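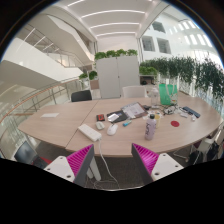 The purpose of the visit to Tostik was to compare hand-held grippers ahead of our equipment renewal in December. Our delegation consisted of four members of the technical training department, and we were received by Yasir Virk, who leads the handling group. After a short welcome we moved directly to the first trial, which took place on the upper level beside the atrium. Mr. Virk's group prefers to test at an ordinary meeting table, with the kind of things people leave on one: a power strip, a computer mouse, a tall water bottle, a yellow cup, a flat red coaster. The tool used for this part was the Ellery, a hand-held unit with two soft, ribbed fingers in magenta pink, set on white mounting blocks and backed by dark grey plates.

Each visitor was given 12 attempts with the Ellery and the same number with the Lollier, which has rigid fingers with thin rubber pads. Both tools carry a camera, and the recordings were collected on a laptop for review after lunch.

The difference was plain within minutes. The Ellery's fins bend around a rounded object and hold it with very little force from the hand. Bottles and cups were lifted without trouble by all four of us, including two colleagues who had never held such a tool. Flat objects were another matter. The coaster defeated every member of the group at least once, and a sheet of paper could be moved only by dragging it to the table edge and taking it from there. The Lollier picked up the coaster at the second try, but it marked a paper cup badly and lost its grip on a smooth bottle when the wrist was turned.

Opinions differed on weight. The Lollier weighs 323 grams with its battery and the Ellery is noticeably heavier, although its balance is better – most of the mass sits close to the palm. After 30 minutes of continuous use, one colleague reported a sore thumb with the Lollier and none with the Ellery.

In the afternoon we were shown the Tevoson controller, which drives the motorized version of both grippers. Mr. Virk demonstrated how the closing force is set by a single dial and how the limit can be locked by a supervisor. We considered this useful for teaching. The menus are less convincing: changing from one gripper to the other requires a restart, and the display is hard to read under bright ceiling lights.

The group also discussed wear. According to Tostik, a set of soft fingers is replaced after over 2,000 grasps in its own workshop, and the change takes one small screwdriver. We asked for the finger drawings and for a price on spare sets, and both were promised in writing.

The department will request one Ellery on loan, together with a Tevoson controller, for use in the second-year handling course. A second trial of the Lollier with narrower pads has been left open until the supplier confirms that they are available. Trial sheets from the visit are held in the department office and may be consulted by teaching staff on request.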